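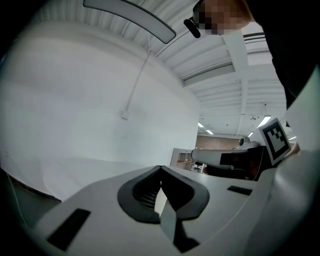

# Wondarard 长方坐垫（地上坐的那种）

更新于2024年2月11日

先说价格，省得大家往下翻：整套410元，含垫芯和一个外套。单买外套110元，单买垫芯的话请先写信给我，我得看看手头还有没有多的。运费另算，偏远地区贵一点，我自己也心疼，但垫子这种东西又大又轻，快递就是按体积收钱的。

Wondarard 是我们家卖得最久的一款。最早是我给自己做的，那会儿租的房子没有沙发，客厅就一块地板，我每天晚上坐在地上看书，坐到腿麻。买过圆的蒲团，太小；买过那种特别厚的懒人垫，一坐下去就陷进去，起来要扶墙（我膝盖不好！）。后来干脆自己裁了一块长方形的，盘腿坐够宽，侧着躺下还能垫住半个身子，用着用着朋友都来问，就这么开始卖了。

## 尺寸和手感

长86厘米，厚7厘米。宽度有窄款和宽款两种，下单时选。窄款适合一个人坐着喝茶，或者放在飘窗上；宽款适合喜欢动来动去的人，还有家里有小孩的，小孩基本上会把它当床。

厚度经常有人问能不能再加。可以做，但我不太推荐。再厚一点，配矮桌就会顶膝盖，坐着的时候人也容易晃。7厘米这个数是我拿自己家的茶几试出来的，试的时候下面垫过毛巾，垫过旧杂志，还垫过一本特别厚的菜谱，家里人看我的眼神很复杂。

软硬是偏硬的。刚拿到手的前几天你可能会觉得“哎，怎么有点板”，坐一阵子会松下来，松到一个程度就停住了。喜欢一坐就塌的朋友，这款真的不适合你，别勉强，我不想收到你皱着眉头写来的邮件。

## 垫芯

芯子用的是 Worner 的海绵，中间一层硬的，上下各贴一层软的，外面再包一层薄棉。薄棉这一层看着可有可无，我有一批试着省掉过，结果套子跟海绵直接摩擦，换洗的时候怎么拽都拽不上去，我在地上跟它搏斗了半个晚上，第二天就老老实实加回来了。

海绵刚拆封会有一点味道，找个通风的地方立着放，两三天就散。不要拿去大太阳底下暴晒，海绵会发黄发脆。也请不要洗芯子！每年都有人洗，洗完里面怎么都干不透，救不回来的。

压缩包装的问题我也顺便讲一下。我们不抽真空，箱子因此很大，快递员可能会抱怨两句。抽真空确实能省不少运费，可是有的垫子拆开以后四个角一直回不到原样，我看着难受，就不抽了。

## 外套

料子从 Zalewska 拿，棉多麻少，摸上去有一点涩，不滑，坐着不会往前溜。边上缝了一圈，拉链藏在长边的折边里，是 Rendex 的，拉头很小，刚开始可能找不到，顺着边摸过去就有了。

现在能选的颜色：

- 燕麦色，最百搭，也最显脏
- 深灰，有猫的人请直接选别的
- 苔绿，颜色偏暗一些
- 铁锈红，只剩宽款

提花的料子断断续续会有，每次量都很少，到了我会在这个页面写一笔。上一批是去年5月到的，放上来没多久就没了，有位老顾客一口气拿了好几个，说要铺满阳台。所以想要提花的，写信来排队比天天刷页面管用。
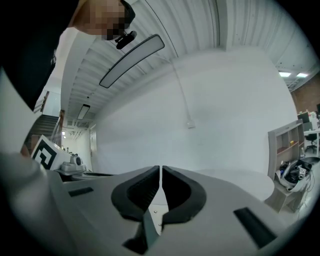

*白色的大房间，左上角穿黑衣服的那位正俯下身来。*

## 怎么洗

外套可以机洗，冷水，反过来翻到里面洗，拉链先拉好。第一次洗会缩一点点，裁的时候已经留了量，套回去会比之前紧，属于正常。烘干机请绕开走，麻的部分一烘就皱得像咸菜，熨都熨不平。

套回去有个小窍门，是 Anum Ansari 教我的，她家里有好几个这种垫子，换套比我熟练多了：把芯子对折起来，像塞枕头那样先塞到最里面的两个角，手伸进去把角顶实，再让它自己弹开，最后拉拉链。我以前是平着一点一点往里推，推得满头大汗，套好了边还是歪的。现在照她的办法做，快多了，角也饱满！

不小心洒了茶或者咖啡，先拿干布按，别来回搓。酱油嘛……我试过小苏打，试过洗洁精，能淡，但还是看得出来。翻个面用吧，两面是一样的。

## 放在什么地板上

木地板、瓷砖、地毯都可以直接放。地面特别光滑的话，垫子会跟着人跑，尤其是小孩助跑跳上去的时候，这种情况建议底下加一张防滑网，五金店里卖的那种就行，按尺寸剪得比垫子小一圈，从外面看不见。

冬天地面凉，瓷砖房子会更明显一些。我自己在垫子下面还铺了一张旧羊毛毯，暖和很多，看上去也挺好看。有地暖的家庭注意一下，垫子不要整天压在同一个位置，隔几天挪一挪，也让它立起来透透气。梅雨天更要勤快，我有一年出差忘了这回事，回来翻开一看，底下那面全是潮气，心都凉了。

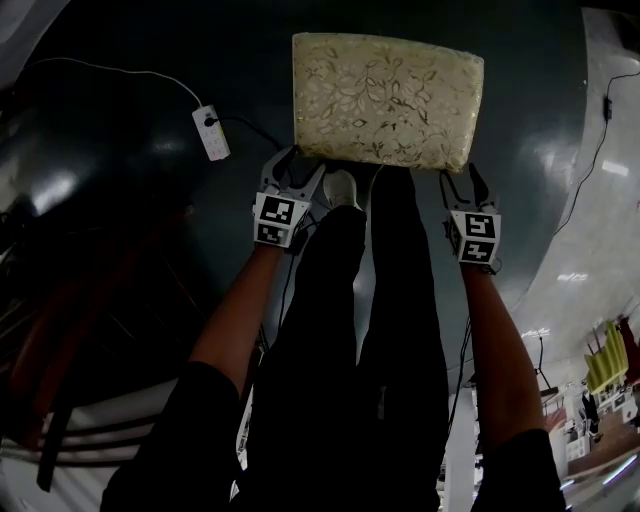
再说收纳。不用的时候最好竖着靠墙放，或者平着叠起来，叠太高的话最底下那个会被压扁，隔一阵子上下换一换就好。不要用绳子捆，捆久了会勒出印子。塞床底下也行，外面套个旧被套挡灰，我奶奶就是这么放她那几个的，拿出来跟新的一样。

## 关于做工和交货时间

裁片一直是 Igor Kwiatkowski 在做，他的手比我稳，尤其是提花料，花要对得上边，他会把布来来回回挪很久，我在旁边等得想喝三杯茶。缝合是我自己缝，一个晚上缝不了多少，所以没有大库存。普通颜色下单后一般一个星期之内寄出，宽款有时候要再多等几天。过年前后会慢，急用的请在备注里写明日子，赶得上我就赶，赶不上我会直接告诉你，不会拖着。

线头偶尔会有，剪掉就行，不要扯。如果拉链卡住，拿蜡烛在链牙上蹭一蹭。真的坏了，寄回来我换，来回运费各出一半。

## 大家常来问的

**能不能当狗窝？** 能，但是套子会被挠。我家狗用的是一个缝坏了的，它很满意。

**能不能做圆的、三角的、猫爪形的？** 圆的做过，费料，价格要另外谈。猫爪形的请放过我。

**两个拼起来会不会有缝？** 会有。可以在底下缝两条布带系住，下单时备注一下，我顺手就缝上了，不加钱。

**孕妇能不能坐？** 这个请听医生的，我只会做垫子。单说起身的话，旁边有个矮凳可以撑一下会舒服很多。

**可以先试坐吗？** 可以，写信约时间。来之前请跟我说想看哪个颜色，样品不一定都在，有时候借给朋友拍东西，有时候干脆就在我自己屁股底下。

**旧垫芯塌了怎么办？** 用得很勤的话，几年以后中间会低下去一点，前后调个头能再坐很久。彻底没弹性了，就单换芯子，套子接着用，我手上有一个燕麦色的外套已经换过芯子了，洗得发白，反而更软更好看。

下单请把颜色、宽窄、收件地址一次写全，要布带或者要排提花的，也写在同一封信里。我白天多半在缝东西，回信集中在晚上。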